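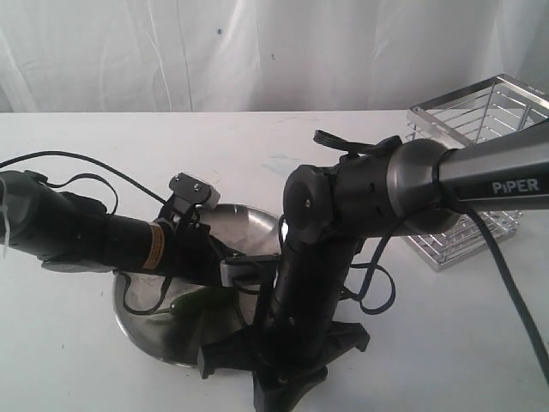 ロボットに仕事を教えるのに、プログラムの行数はもう関係ないのかもしれない。Triltportの二階にある工房Hurkusを訪ねると、教え方は拍子抜けするほど体を使うものだった。操作する人が手元のアームを握って動かすと、机の上のアームがそのまま同じ形に曲がる。指を閉じればグリッパーも閉じる。その動きがまるごと記録され、あとで学習の手本になるのだ。

いま取り組んでいるのは、台所仕事のいちばん地味なところ。ステンレスのボウルから緑の野菜をつまみ上げ、ワイヤーかごへ移す。人間なら考えもしない動作だが、つるりとした野菜と、光を映しこむ金属の組み合わせは手ごわい。しかも使うのは2本の腕である。左が野菜をねらうあいだ、右をどこに置いておくか。手前に出しすぎればボウルが隠れてしまうし、遠ざけすぎれば次の動きが遅れる。

私も操作席に座らせてもらった。これがもう、楽しい! 最初の数秒は自分の腕が急に長くなったようで、肘の位置がさっぱりわからない。ところが続けるうちに、グリッパーの先に神経が通ってくるような感覚がある。ボウルの縁に当てないよう息を止め、そっと指を閉じ、持ち上げる。7回目でようやくかごに届いたときには、思わず声が出た(隣の操作者は笑いをこらえていた)。

手本の質は、操作する人のくせで決まる。迷って宙で止まれば、その迷いまで記録に残る。工房では教える前に必ず素手で同じ作業をやってみて、どの角度から指を入れるかを話し合うという。上手な人の記録を並べて見せてもらうと、動きは意外なほどゆっくりで、途中に引っかかりがない。まるで習字のお手本だ。

この日の午前だけで集まった手本は43本。失敗したものも捨てず、「Sikder」と呼ぶ別の棚に分けておく。つかみ損ねてからやり直すまでの流れは、立て直し方の教材になるからだ。きれいに成功した分は「Parness」に入り、夜のうちに学習にかけられる。翌朝、誰も握っていないアームがどう動くかを見るのが、工房でいちばんにぎやかな時間らしい。

2月には、野菜の種類を増やして同じ課題に挑む予定だという。丸いもの、柔らかいもの、へたのついたもの。教える側の手つきもまた変わってくるはずで、私はもう次の訪問の約束を取りつけた。今度は3回目までに、かごへ入れてみせたい。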